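Les phares qui aveuglent : on attend quoi, au juste ?

Billet d'humeur

Mardi soir, départementale, pluie fine. Un SUV en face, feux de croisement. Je dis bien de croisement. Et pendant deux bonnes secondes je ne vois plus rien. Ni la ligne blanche, ni le bas-côté, ni le cycliste que j'avais repéré juste avant et que j'ai retrouvé, heureusement, là où il devait être.

Deux secondes à 80, faites le calcul.

J'écris vite parce que je suis encore énervé, et parce que le sujet revient chaque mois de janvier au courrier des lecteurs, avec la régularité des pneus neige. On publie, on compatit, on passe à autre chose. J'en ai assez de passer à autre chose.

Alors d'abord une évidence. Les phares à LED éclairent bien. Très bien, même. Pour celui qui est derrière. J'ai conduit une Kurkwood récente pendant 5 jours, prêtée par un ami, et je comprends le confort : le talus, les panneaux, le chevreuil dans le champ, tout sort de la nuit. On se sent en sécurité. On l'est sans doute. Mais la route, on est au moins deux dessus, et la sécurité de l'un se paie avec la rétine de l'autre.

On me répond toujours la même chose : c'est homologué. Oui. Et alors ? Homologué sur un banc, véhicule à plat, coffre vide, optique propre, réglage d'usine. Mettez trois valises, deux gamins et un coffre de toit, prenez un dos d'âne, et le faisceau part dans les arbres. Ou dans mes yeux. Le correcteur automatique est censé rattraper ça. Quand il marche. Quand il y en a un. Sur bien des voitures c'est encore la petite molette à gauche du volant, et je vous mets au défi de trouver dans votre entourage quelqu'un qui y touche.

Seon-mi Sung, qui tient un centre de contrôle technique dans le bourg voisin, m'a laissé regarder par-dessus son épaule une matinée entière. Elle a relevé pour moi ses chiffres de l'automne : 1 120 véhicules passés, 187 avec un réglage des feux hors tolérance. Elle ne prétend pas faire de la statistique nationale, moi non plus. Un centre, une saison. Mais ça fait quand même du monde en face, la nuit.

« Les gens sont surpris, me dit-elle. Ils pensent que ça se règle tout seul. »

Et puis il y a la hauteur. On n'en parle jamais assez. Une citadine d'il y a quinze ans, vous avez les yeux pile dans l'axe des projecteurs d'un gros SUV. Les deux véhicules sont conformes. La rencontre des deux, elle, n'a été testée par personne. Les constructeurs ont vendu de la hauteur d'assise comme argument de sécurité, et les optiques sont montées avec le reste.

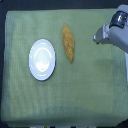
Page mise à jour le 3 janvier 2023 | Rubrique : Opinions

Venons-en aux ampoules de remplacement. Là, j'assume d'être désagréable. Le kit LED acheté en ligne, monté dans un bloc prévu pour de l'halogène, sans vérifier s'il est autorisé pour ce modèle précis, c'est une saleté. Le réflecteur a été dessiné pour un filament à un endroit donné. Vous mettez autre chose à la place, la lumière part n'importe où. Vaughan Brunton, garagiste, en démonte toutes les semaines. Il les garde dans un carton sous l'établi. Il a voulu m'en montrer une de marque Pinow, vendue avec la mention « 200 % de visibilité ». Deux cents pour cent de quoi ? Il n'en sait rien, le vendeur non plus j'imagine.

Que le client paye presque 200 euros pour éblouir tout le canton, ça me dépasse.

J'entends déjà l'objection, Efua Tsikata me l'a faite au téléphone avant même que j'aie fini ma phrase. Elle est monitrice d'auto-école, elle a l'habitude de couper. Selon elle, le problème c'est nous : pare-brise gras, lunettes rayées, population qui vieillit, et tout le monde qui fixe les phares d'en face au lieu de regarder le bord droit de la chaussée. Elle a en partie raison. J'ai nettoyé mon pare-brise en rentrant, à l'intérieur aussi, le chiffon était gris. Ça va un peu mieux, je le reconnais.

Un peu.

Mais on ne peut pas demander au conducteur de 70 ans de changer d'yeux. Sa cornée n'a pas de mise à jour. Et que fait-il, ce conducteur ? Il arrête de rouler la nuit. En hiver, à la campagne, ça veut dire ne plus sortir après 17 heures. Plus de chorale, plus de réunion, plus de diner chez la fille. On ne le lit dans aucun bilan d'accidents, forcément, puisqu'il est resté chez lui.

Restent les feux dits adaptatifs, ceux qui découpent une zone d'ombre autour du véhicule croisé. La Vesta de ma belle-soeur en est équipée. Sur autoroute c'est remarquable. Dans une côte, en sommet de bosse, la caméra détecte en retard et vous prenez la giclée d'abord, l'excuse ensuite. Pour les piétons, les vélos mal éclairés, j'attends qu'on me démontre que ça marche. Et la technologie est en option, ou réservée aux finitions du haut. Donc ceux qui peuvent payer éblouissent un peu moins. Drôle de façon de partager la route.

Qu'est-ce que je demande ? Pas la lune.

Un vrai contrôle du réglage au bord des routes, l'hiver, le soir. On sait le faire pour l'alcool et la vitesse. Un appareil, un parking, quelques minutes par voiture, et une obligation de réglage avant l'amende pour les gens de bonne foi. Pour les kits sauvages, l'amende tout de suite, et qu'on aille aussi chercher ceux qui les vendent.

Un plafond de hauteur pour les projecteurs, sérieusement abaissé sur les modèles neufs. Les stylistes râleront. Ils ont bien su loger des calandres grandes comme des portes de garage, ils trouverons une place pour deux optiques.

Et une mesure de l'éblouissement du point de vue de celui qui le subit, assis bas, sur route mouillée, avec des yeux ordinaires. C'est là qu'il faut poser l'appareil.

En attendant, prenez un moment ce week-end. Un mur, un sol plat, la molette sur zéro, et regardez où tape votre faisceau. S'il monte, passez au garage. Chez Brunton le réglage est gratuit jusqu'à la fin du mois, il m'a dit que je pouvais l'écrire.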